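Grasp closes off-centre on a soft surface, fine on a bare bench

Print this page | E-mail this page

Posted by Gunvor Solheim, 17 January 2020

I have a single arm with a multi-finger hand set up in our shared workshop. The hand position comes from an overhead colour camera and a fixed table height. The planner is Jumton, running on an old desktop, and the hand controller is a Jalinier board with position control only. There is no force feedback at the fingertips that I trust.

On the bare bench the grasp is repeatable. I taught the approach with a steel cylinder, then with fruit, and both behaved. Last week I put a thick fabric cushion under the plate so that a low approach wouldn't break anything. Now the fingers close to one side of the target and the plate shifts before the fruit does. I ran 200 closes over two evenings and 119 finished with the fruit held. The rest either pushed it across the plate or closed above it.

Things I have already done:

Re-ran the camera calibration with the board flat on the bench.
Swapped the USB cable to the camera.
Slowed the final approach to 12 mm per second.
Raised the table height value by the thickness of the cushion, measured with a ruler at the edge.

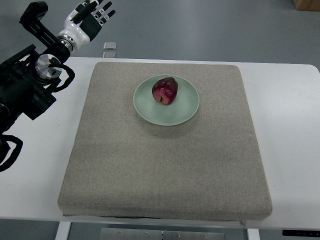
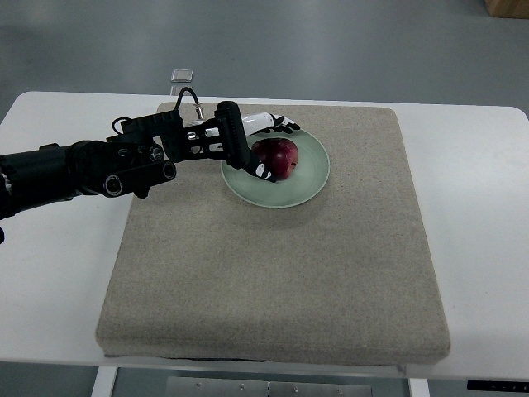 The height value is what I suspect now, but I can't explain a sideways error with a vertical offset. My camera sits nearly above the table and I had assumed a few millimetres in height would hardly move the target in the plane. The target point is the centroid of the red region, and with a plain green plate behind a dark red apple the mask is clean, so I don't believe segmentation is the fault. Lighting is constant. The arm comes in from the left, and the error changes direction when I move the plate to a different part of the cushion. Is there a standard way of handling a compliant surface in Jumton, or do people just tune it by hand until it behaves?

Gunvor

Posted by Bo-ram Ham

A vertical error does become a sideways error, and your last observation is the clue. Only the point directly beneath the camera is unaffected. Everywhere else the ray from the lens to the target is slanted, so a wrong height puts the intersection in the wrong place, and the mistake grows as you move away from the centre of the image. With the camera 700 mm above the bench, a target 200 mm off the axis and a height that is wrong by 7 mm, you get 2 mm of sideways error. That alone may not lose a grasp, but you have more than one height error adding up.

First, the edge of a cushion is a poor place to measure. Yours has rounded edges, so the ruler reads low. Measure where the plate sits, with the plate and the fruit on it, by bringing a fingertip down slowly until it touches the rim and reading the joint angles.

Second, your calibration was done on the bench plane. Put the board on a stiff sheet on top of the cushion and check the reprojection there. If the residual grows toward one corner, the camera is tilted and the model hasn't absorbed it.

Third, the centroid of the red region is the centroid of what the lens sees. On a round object viewed from one side it sits a little toward the camera axis and well above the plate. Project it to the mid-height of the fruit. Using the surface height there is wrong even on a bare bench — you probably had enough finger travel to hide it.

As for the plate moving, position control will keep driving one finger after it touches. On the bench, friction under the plate held. On fabric the plate can tilt as well as slide. Close the fingers in two stages: stop at a width slightly larger than the fruit, re-image, correct, then finish. Jumton has no compliant surface setting that I know of. I add the pause as a separate waypoint.

Posted by Ma

had the same thing with foam. took the foam out. works now

Posted by Gunvor Solheim

Measured at the plate as suggested, and the ruler figure was too low by more than I would have guessed. I have changed the projection to mid-height and the error no longer follows the plate around the cushion. The two-stage close is written but not tested. The cushion is staying, as I can't afford a bent finger.

One question left over. After the pause the hand covers part of the fruit, so the second centroid is biased toward the uncovered side. Do you mask the hand out?

Posted by Bo-ram Ham

No. Back the hand off 12 mm before the second image, or fit a circle to the visible edge of the fruit and use its centre. The circle fit is less trouble if the fruit is close to round. Reject the fit if less than half of the outline is visible and fall back to the first estimate.

Related items

Jalinier board: joint limits reset after power cycle
Overhead camera mount sags over time
Which fingertip pads for smooth fruit?
Jundora wrist adaptor, bolt pattern wanted
Cable snagging on the wrist during a full rotation
Jumton: adding a waypoint between approach and grasp (November)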